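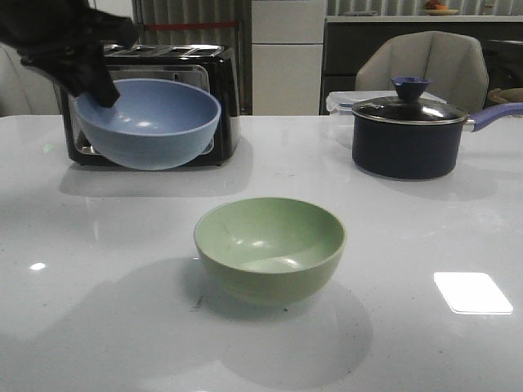 The play should run without an intermission and the audience should be close enough to hear the actors breathe, Zoi Tsoukalas told the company at the first production meeting, and both conditions have been met in the staging announced by Ladier Theatre for September.

FOR IMMEDIATE RELEASE

LADIER THEATRE TO OPEN FALL SEASON WITH "THE SURVEYOR OF ZIRTHORPE"
New drama replaces previously announced revival in the Condell Auditorium

Ladier Theatre will open its fall season with the first full production of The Surveyor of Zirthorpe, a play in one act for four actors. The production runs for 16 performances in September. It replaces the revival of The Glass Harbor listed in the preliminary season brochure, which has been moved to the spring slot.

The play follows a county surveyor who is sent to settle a property line between two farms and finds that three earlier surveys disagree with each other. The action takes place over a single night in the kitchen of one of the farms. Running time is 95 minutes.

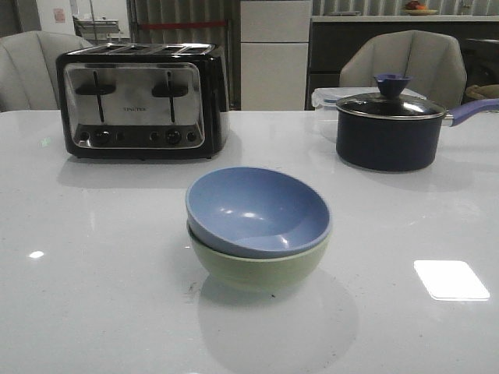

Page last updated: May 27, 2024

The Condell Auditorium seats 427 in its standard end-stage layout. For this production the front rows will be removed and the stage extended over the pit, with two banks of seating placed on the extension facing each other across the playing area. Seats in the two banks are sold as "Stage Level" and are reached by the pass door on the left side of the house. Patrons who use wheelchairs will be seated at the end of either bank, on the flat, and should book through the box office so that a chair can be taken out before the house opens.

Latecomers holding Stage Level tickets cannot be admitted to those seats once the performance has started. They will be offered a place in the rear rows where one is available.

The script was developed over two workshops in the Painemal Rehearsal Room. The first workshop version had six characters and was presented with scripts in hand. Two of the parts were later combined with others, and the closing scene was rewritten to take place before dawn instead of the following afternoon - a change that also removed the only scene shift in the play.

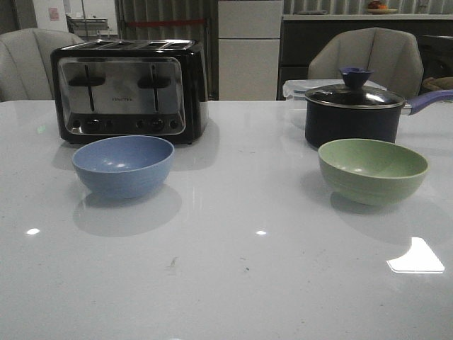 Cutting that shift simplified the lighting plot considerably. The design now works from a single state that changes over the length of the performance, with very few visible cues. Sound is unamplified except for a short recorded sequence at the opening. The theater advises that the production includes a blackout lasting close to a minute and one offstage gunshot.

Captioned and audio-described performances are scheduled in the second week of the run. A touch tour of the set will be held one hour before the audio-described performance and is free to ticket holders, but places must be reserved.

TICKETS

Single tickets are $20 in the rear rows and $38 at Stage Level. Subscribers who had already chosen The Glass Harbor will be moved to the new spring dates automatically and may add The Surveyor of Zirthorpe at the subscriber rate. Exchanges between performances are free up to the day before the earlier date. The theater has set aside 700 tickets across the run for high school and college groups, at a reduced price and with a study guide supplied to the teacher in advance.
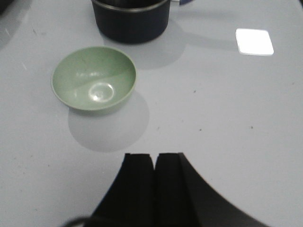
Objects on a pale gray tabletop. Photo: Ladier Theatre

A discussion with the cast will follow the second and fifth performances. Both are included in the ticket price and last 30 minutes. The script will be sold in the lobby in a paperbound edition from opening night.

Press tickets are limited to two per outlet and are available from the third performance onward. Reviews are embargoed until the morning after the press performance. Requests for interviews and rehearsal access should be sent to the Ladier Theatre press office, stating the outlet, the intended publication date and whether recording equipment will be used.

###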